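Still at it with the glassware set. Target is 2,000 episodes for Ollex and we're at 198 as of tonight, or 196 if you throw out the two where I bumped the table. So, a ways to go.

What I've been changing this week:

Cup positions. I got lazy and kept putting them in the same spots, which the policy will happily memorize. Now I reshuffle every 10 episodes. Annoying but it has to be done.

Clear plastic. Worst thing to teleoperate by far. I lose the walls of the box on the monitor and end up guessing where the rim is – wrist view helps some. Going slower helps more. I've started redoing any demo where I hesitate over the grasp for too long, beacuse the hesitating gets learned too.

File names. Switched to the Dangate layout, one folder per episode, all views together. Old ones still need converting. Tommorow maybe.

Haven't touched the cloth. Thought about swapping it for something plain, but a busy background is kind of the point, and Vovine is supposed to get the plain version later in October anyway.

Few views from the session, wrist ones first.

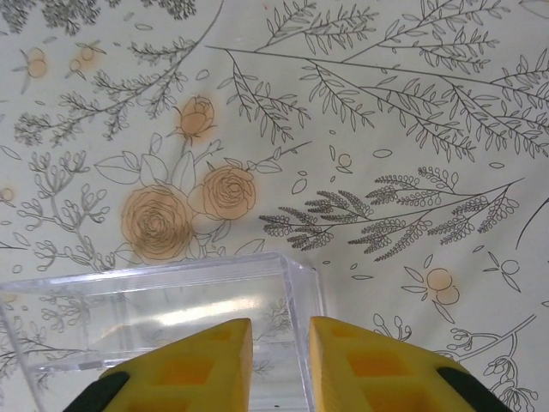
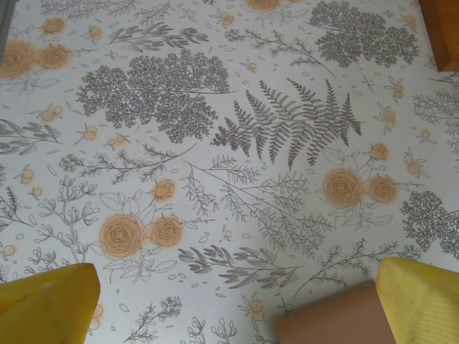
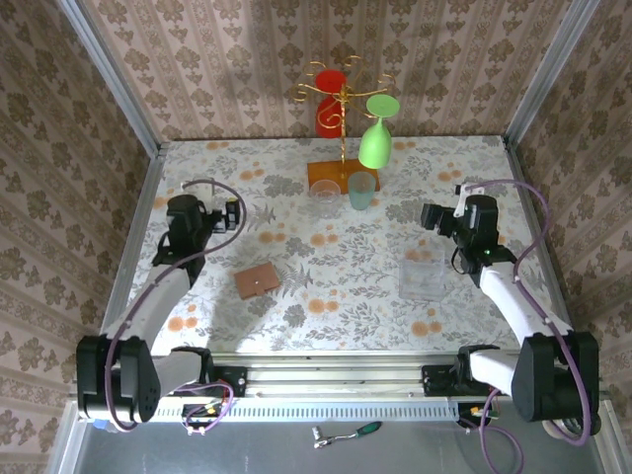

Last one is the whole table, both arms, glass holder at the back. Clear box is on the right if you look hard.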